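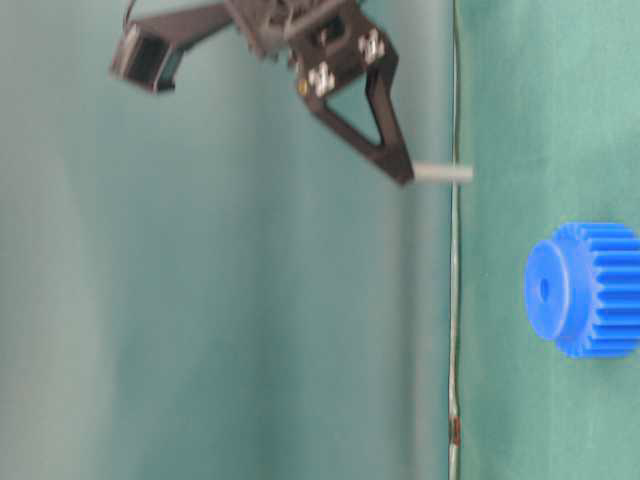

Plastic gears, pegs and the green board: questions we keep getting

Last updated: June 30, 2019

Do plastic spur gears last?

Depends what you ask of them. On a bench model that gets turned by hand, or by a small motor for a few minutes, a moulded gear will outlast your interest in it. The sellers will tell you theirs are "practically wear free". I've never seen a figure to back that up, and when Boyang Yu wrote to Gruler asking how it had been measured, the reply was a catalogue. Treat the claim as decoration.

What does kill them is grit, a peg that's slightly too fat, and being left in mesh under load in a hot shed.

Does the colour mean anything?

Within one maker's range, sometimes. Between makers, no. A blue gear from one set and a blue gear from another can have different teeth, different bores and a different idea of what "standard" means. Count the teeth and measure across the outside before you order spares. A surprising number of parcels come back to the sender over this, and the postage isn't refunded.

The peg won't go into the bore. Should I force it?

No. Check first that you're trying the right peg, then look for a burr on the end. Moulded parts often have a tiny lip where they left the mould, and one turn of fine abrasive paper takes it off. If it still won't go, the bore may be undersized. I had a bag of 100 pegs from Ekesik last January and 27 of them needed cleaning up before they would go into anything. The bag said "precision" on it.

If you force it, the gear may well crack from the bore outwards, often a day later when you've stopped looking.

The peg is too loose. Will glue do?

It'll hold, and then you'll never get it apart. Niall Cairns swears by a wrap of thin tape, which works for a light load and creeps for anything heavier. I'd sooner try another peg out of the bag, as they vary more than the label suggests.

Do I need to oil it?

Most plastic gears run dry quite happily. Some household oils will swell or soften some plastics, and the spray cans are the worst for it because nobody reads the back. If you want to quieten a squeak, use a smear of a grease whose label says it's safe on plastics. A squeak is usually the shaft being out of line anyway, and grease only hides that.

What is the point of a green work surface?

Contrast, mainly. White pegs and blue gears both show up well on matt green, and a matt finish doesn't throw the lamp back in your eyes. That's about all there is to it. Yeom sell theirs as "anti-fatigue for the eyes" and charge accordingly. Veronica Bratu has used a sheet of painted board for years and sees just as well as the rest of us.

Get matt, whatever you buy. The glossy ones are a nuisance under any light.

Will small parts roll off it?

Gears lie flat and stay put. Pegs roll, on every surface I've tried, including the two that were advertised as non-roll. Use a shallow dish or lay a strip of something along the edge. A raised lip sounds clever until you need to sweep crumbs of plastic off the board.

How should I keep thin wires and cables away from the work?

Along the side of the board, with some slack, and fixed down where they can be. A fine wire left free will find its way into a pair of gears sooner or later. Don't pull it dead straight either: a bit of wander in it does no harm, whereas a tight one tugs at its joint every time something moves.

There's a brown mark on my wire. Is it rust?

Could be. It could also be a coloured band put there on purpose, a scrap of insulation, or plain dirt. You can't tell by looking, whatever the forums say. Switch off and unplug first, then wipe it with a dry cloth. If it comes away, it was dirt. If the strand feels rough or thinner at that point, replace the whole length, since patching fine wire is fiddly and rarely saves money. If it looks printed or moulded on, leave it be. 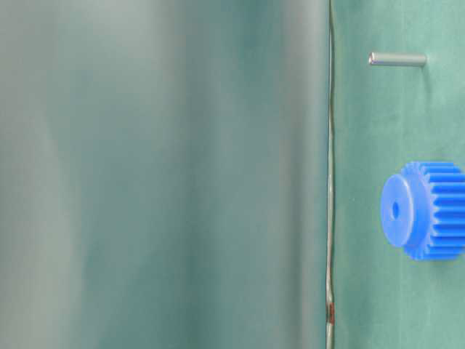
Are the big assortment boxes good value?

Rarely. The Wadaton box has 169 pieces, which sounds generous. Chang-ho Kwak sorted his and found 60 of them were washers. You may need washers. I had plenty already. Work out which gears you'll use, price them singly, and compare. Sometimes the box still wins, but do the sum before you believe the lid.

Can I mix metal screws with plastic parts?

Yes, with a light hand. Metal threads cut into plastic, and each time you take the screw out and put it back you lose a little grip. Start it by hand, turning backwards until you feel it drop into the old thread, then go forwards. Power drivers strip these holes in no time.

How do I clean the gears?

Warm water, a drop of washing-up liquid, an old toothbrush between the teeth. Let them dry on a towel. Man-sik Gil puts his through the dishwasher in a net bag and says they come out fine. He has also bought rather a lot of gears.

Which make do you recommend?

None of them, on the whole. Buy a few from wherever is cheapest, try them on your own pegs, and go back for more if they fit.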